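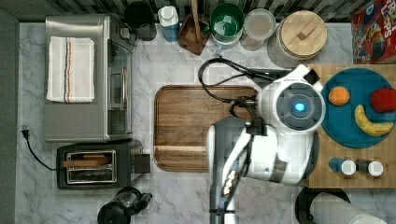

2025-06-03

Up early, kitchen first. Slice of bread in the black toaster, fruit on the teal plate – orange, apple, banana – so that's breakfast and probaly lunch too. Striped towel is on top of the toaster oven AGAIN. Must move it before anyone turns that thing on.

Counter is better than last week. Everything lined up at the back now, canisters, green mug, the wooden spoon in its holder. Cereal still out. No room in the cupboard, tall boxes don't fit, gave up.

Want a second cutting board the same size as the brown one. Skalum has them for 50 but shipping from Treloar takes forever. Maybe wait til October. The checkered one is too heavy to keep dragging to the sink and I use it as a fruit stand anyway.

Electric bill came, 223. Ouch. Less toaster oven, more cold suppers.

To do – oil both boards, wipe crumbs out of the toaster, call Fadusgate re the drip under the sink (they said 4 days, its been longer). Flour, 800 grams for the Aner loaf, check the big canister first.

Late now. Eating the banana in the car.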